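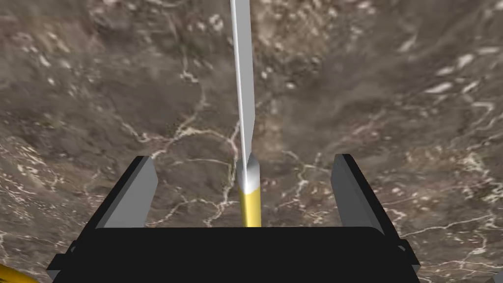

Stirmont Long Spatula, Flat Blade

Item 1345
In stock at our Jadstead warehouse

The Stirmont is a kitchen spatula for tall jars, deep pots and narrow pitchers. I designed it after many years of making jam in my mother's kitchen, where the last spoon of every jar was always lost. A normal spatula is too wide for the neck of a jar, and a butter knife leaves everything on the shoulder of the glass. The Stirmont has a thin blade that bends a little at the tip, and a handle long enough that your fingers stay clean.

We make it in one length only. Customers ask sometimes for a shorter one, and for now the answer is no, we are a small workshop and each new size needs a new mold.

What it is made of

The blade is food-grade silicone over a core of stainless steel. The core stops before the tip, so the tip stays soft and will not scratch a coated pan. The handle is solid beech, turned and then oiled two times with linseed oil. We do not use varnish, which can peel after some months of washing.

Between the blade and the handle is a short steel collar. It is pressed on and also pinned. In the first version it was only glued, and in some homes the glue became weak from very hot water. If you have one of these older spatulas (there is no pin visible on the collar), please write to us and we will exchange it without cost.

What it is good for

Jam, honey, peanut butter, tahini, mustard, tomato paste in tall jars. It is also very good for the corners of a blender, with the motor unplugged please. Catalina Cabral, who bakes for two cafes in Trindstead, uses hers to loosen cakes from high tins, and I must say I had not thought of this before she told me.

It is less good for turning food. The blade is too narrow to carry an egg or a pancake. For very stiff dough you will be happier with a wooden spoon, as the soft tip folds under the weight.

Heat

The silicone is safe to 220 degrees Celsius (428 Fahrenheit). You can stir boiling sugar with it. Do not leave it standing in the pot when you go away from the stove, because the handle is wood and the side near the flame can become dark. This does not harm the spatula but it does not look nice.

Washing

Wash by hand with warm water and normal dish soap. Dry the handle with a towel and let it stand with the blade up. Please do not put it in the dishwasher. The blade would survive but the beech will open small cracks and feel rough.

Two or three times a year, rub the handle with a few drops of food-safe oil. Leave it overnight and wipe off what remains.

If the blade smells of garlic or curry, cover it with a paste of baking soda and water for one hour, then rinse. Vimala Ramasamy, who answers our mail, cooks with a lot of turmeric and she reports that the smell goes away but the yellow stays. We have not found a cure for the yellow.

Details

Blade: silicone over stainless steel
Handle: European beech, linseed oil
Collar: stainless steel, pressed and pinned
Highest temperature: 220 °C / 428 °F
Dishwasher: no
Made in: Jadstead
Box: plain cardboard, no plastic

Spare blades

The blade and collar can be changed by us. Send the complete spatula to the workshop and it comes back with a new blade on your old handle. We need 3 weeks for this, a little more before the holidays. We cannot send the blade alone, as the pin must be set with a press.

From customers

"I have arthritis and the long handle helps me a lot. I would like it a little thicker." Eirlys Jarman

"Gets under the shoulder of the jar where nothing else goes. The first week the handle smelled of oil, then it stopped." Natalie Wainwright

"Good tool, but it does not fit in my drawer. I keep it in a pitcher on the counter." Lurdes Rocha

About the drawer: this is true for many kitchens. There is a small hole at the end of the handle, and we put a cotton loop in the box so you can hang it.

Shops and restaurants

We sell to shops from 3 pieces. For cooking schools and restaurants we can burn a name into the handle, on orders from 1000 pieces. The largest run we can make in one season is 4000, so please write early. Orders that reach us in May are normally ready before the jam season of the same year.

In Trindstead you can see and hold the Stirmont at Dafis, the kitchen shop, beside our jar funnel and our strainer.

Returns

If you do not like it, send it back within 30 days, also if you have used it. Please wash it first. We pay the postage if something is wrong with the spatula, and you pay it if you only changed your mind.

Goes well with

Stirmont Jar Funnel, wide neck
Stirmont Fine Strainer
Beech oil, small bottle

Page last changed September 5, 2026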